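Bench and small parts check, Room 9, Skondine workshop
December round. Checked by Darcy Pryor. Comments to be read by Diarmuid Kinsella, who asked for "fewer remarks this time".

1. Walkway to bench clear
Yes. The Omach crate has moved to the corridor, where it is now item 1 on Rangi Katene's list.

2. Lighting adequate
Pass. Meter gave 324 at one end and 900 at the other. Both are allowed. Sit where you like.

3. Cables secured
Action: Tane Pomare. Clips were ordered last round and are believed to exist.

4. Sharp edges, splinters
None felt. I felt all of it.

5. Extinguisher in date, reachable
In date. Reachable once the coats are moved. Coats moved.

6. Bench top condition
Pass. Brown, matt, a few scuffs and pale specks on the main top. Gülizar Toprak asks that it be wiped with a damp cloth, not a sleeve.

7. Small parts under control
Partial. Orange knob accounted for. Other bits still scattered over the top by the chute, and one white loop lying out. Please use the Skumik tubs, of which we own 2 and fill neither.

Bench top, items 6 and 7:

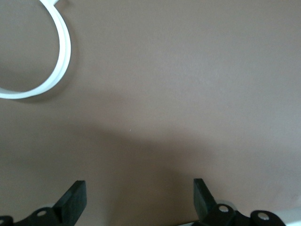
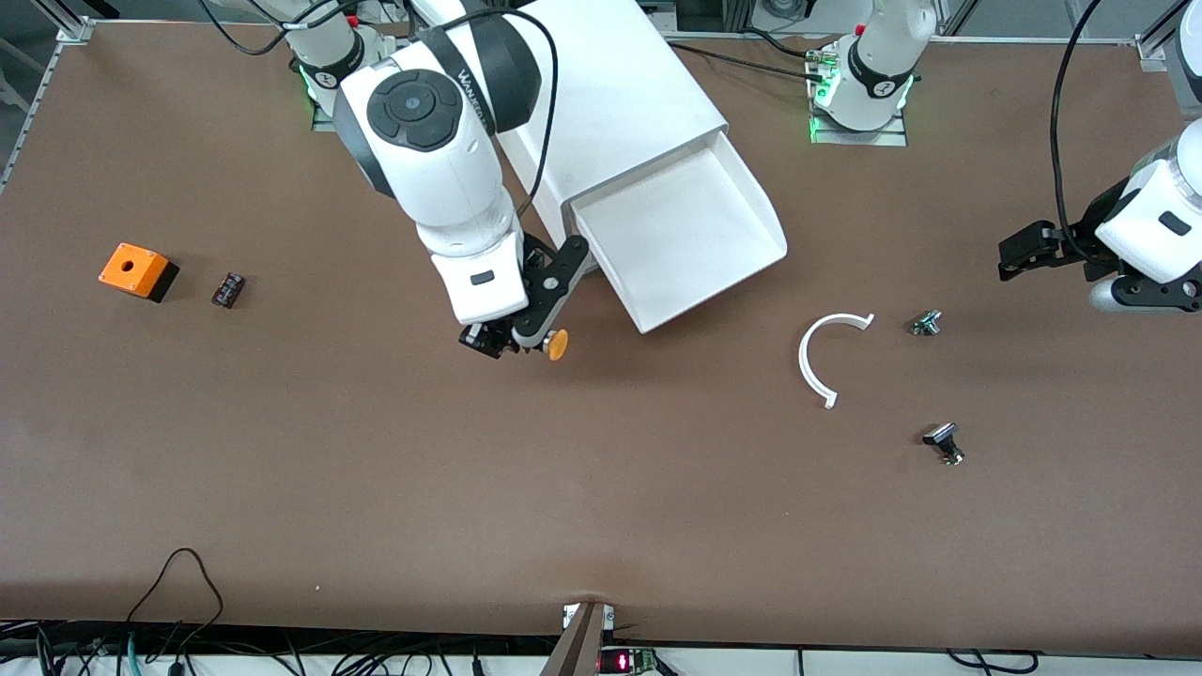
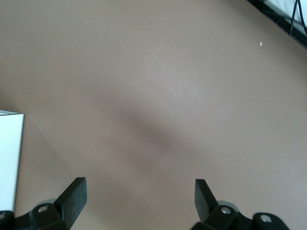
8. Chute fixings
Tight. Last round's comment ("tight-ish") is withdrawn.

9. Food and drink
One mug on the windowsill, contents undetermined. Action: owner, who knows who they are. The Issa biscuit tin may stay if the lid does.

Overall: pass with actions on 3, 7 and 9. Tane to initial item 3 before the next round, in ink.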